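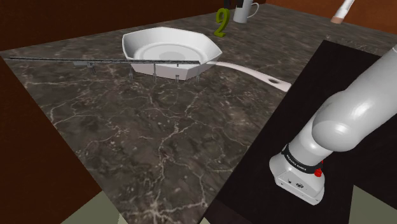
Our town council voted last month to keep the sister-city tie with Kiltuvel going for another two years, and I have been grinning about it ever since. I went along to the evening meeting in Ladport expecting a fight, what with the budget the way it is, and instead we got a long, friendly talk about school visits and the harbor exchange (and one very long speech about bus parking). When their delegation came over in July there were 16 of them, and a few of us put on a supper at the community hall. I did most of the eggs myself, in a white frying pan a lot like the one up top, and I would happily do it all again tomorrow. We talked about ferries, and schools, and what the rain does to a roof.

I know some neighbors think these trips are a free vacation for officials, and I do understand that. But I sat in on the session about small ports, and people were taking notes -- real ones, pages of them! The Kiltuvel side had plenty of questions about how we run our winter moorings, and our side wanted to hear all about their apprentice program. 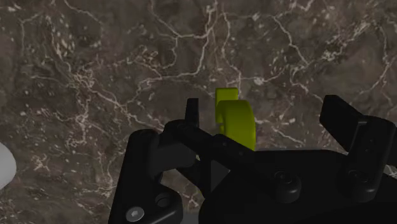
The part I care about most is the student swap, which had 343 letters of support behind it by the time of the vote. Applications open in the spring, and the forms will be at the library desk. If you have a spare room and don't mind a teenager who eats a lot, please think about hosting.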